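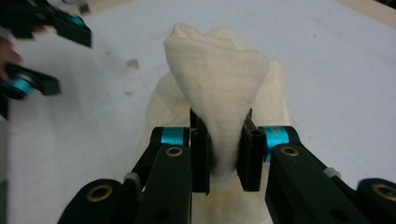

Grippers & End Effectors > Maintenance and Repair

Topic: Right finger lagging on hand-held pair, cloth folding

paulik_bench
We have a pair of hand-held two-finger grippers on a folding bench, one for each hand. Black plastic linkages, brass grommets in the arms, teal rings at the pivots. The right finger on one of them has started closing late. On a thick fold you hardly notice. On a single layer of towel the left pad gets there first and pushes the fold sideways before the right one catches up.

It has roughly 3,000 closes on it since the last strip-down. I cleaned the pads with alcohol and put a drop of light oil on both pivots. It was better for an afternoon and then went back to how it was. Is this the ring, the grommet or the spring?

Koubek_M
Don't oil those pivots. Oil picks up lint from the cloth and turns to paste. Pull the pivot pin, wipe everything out, put it back dry and see if it still lags.

If it does, swap the left and right rings. If the lag moves to the left finger you have a bad ring. If it stays on the right, look at the grommet.

holtedach_shop
I'd go the other way and check the spring first. We run 3 pairs of something similar at Holtedach, and a late finger has been a tired spring every time. The rings don't wear that fast on cloth work, there's no load on them.

Koubek_M
There is side load whenever you drag a fold across the table. That goes straight into the pivot. I have two worn rings in a drawer here.

holtedach_shop
Fair enough, but a spring takes two minutes to check and you don't have to press anything out. Hook a small scale to each finger and compare the pull. If they are within a few grams of each other I'll drop it.

paulik_bench
Did the scale test at lunch. Left and right pull the same, so not the spring. Stripped the right side after that and there was gray fluff packed in behind the ring, stuck together with my oil. Cleaned it out and put it back dry. Less lag now but still some.

G. Ghorbani
Check the grommet for play while you have it apart. Push the pin through and wiggle it. It should turn freely and not rock. On ours the brass was fine but the plastic had opened up around it, so the grommet moved in the arm. I printed a new arm and pressed the old grommet back in. No trouble with it so far.

Also look at the gray rubber caps on the outside of the arms. If one has gone hard or is pushed in further than the other, swap it while you're in there.

paulik_bench
Grommet rocks. You can see it move against the plastic if you get a light on it. Ordered two arms from Juton and will do both sides.

darkeck22
Do both grippers if they are the same age. Otherwise you'll be back in October with the other one.

Koubek_M
Disagree, leave the good one alone. Every time you press a grommet you risk cracking the arm. Put it on a check every 8 weeks and only open it up if it rocks.

paulik_bench
Leaving the other one for now. Arms came this morning. Right side is in, dry, and both pads meet in the middle on a single layer. I tried 12 pinches on the towel and the fold came straight up on all of them. Left side tomorrow – I need a better drift for the grommet, the one I have is slightly too big.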